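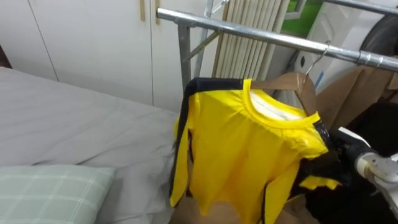
Garment hanging fault: frequently asked questions

Applies to Ilora arms running the Marklow hanging routine, release 4.

What is the fault?
The gripper stays closed on the fabric after the hook is on the rail. The arm then starts its retract move and pulls the garment, the hanger and sometimes the rack with it.

What causes it?
The release step waits for grip force to drop below a set value. Fabric bunched between the fingers can hold the reading above that value, and release 4 has no time limit on the wait. After 200 ms the retract move starts anyway.

Which garments are affected?
Mostly slippery synthetics with long sleeves. In the Goodwin test run we logged 114 faults in 3,000 cycles. Cotton shirts made up very few of them.

Can the rack tip over?
Yes. A light rack on a smooth floor can tip toward the arm. Keep people out of reach while the routine is running.

What should I do when it happens?
Press the stop button. Do not pull the garment by hand while the arm is powered. Cut power, open the fingers with the manual release, then check the sleeve and the finger pads for damage.

Does lowering the grip force help?
A little, but dropped garments go up. We don't recommend it.

When is the fix due?
May, through the Ikell updater. Until then, set retract to "manual confirm" in the motion menu.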